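Waste sorting in the Larville dorms – project report
Group 2, final version, February 28, 2026

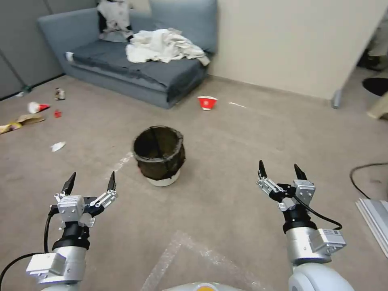 One resident told us straight out that she'd sort her trash if the recycling wasn't two floors down, and most of the comments on our survey went the same way. Small bin in the room, everything goes in it, done.

Method. Survey sent to 200 rooms in Sidberg Hall, 100 came back. Also weighed bags from the Sidberg trash room every evening for a week in December – bad timing, people were packing up for break. Should of started earlier.

Results. Mixed trash for the week, 800 pounds. Paper and cans were the main stuff that didn't belong there. Food scraps next. Glass hardly any.

Cheema Hall has recycling on every floor. We only got to weigh there one evening so no real comparison, but the bags were lighter. Didn't have time to go back.

Problems: scale from the Skaso kit drifted, had to zero it between bags. Some survey answers unreadable. Question 2 was worded badly and we droped it.

What we'd suggest – put a paper bin on each floor of Sidberg for one semester and weigh again. Same week, same scale. Survey form and weight sheets are in the appendix.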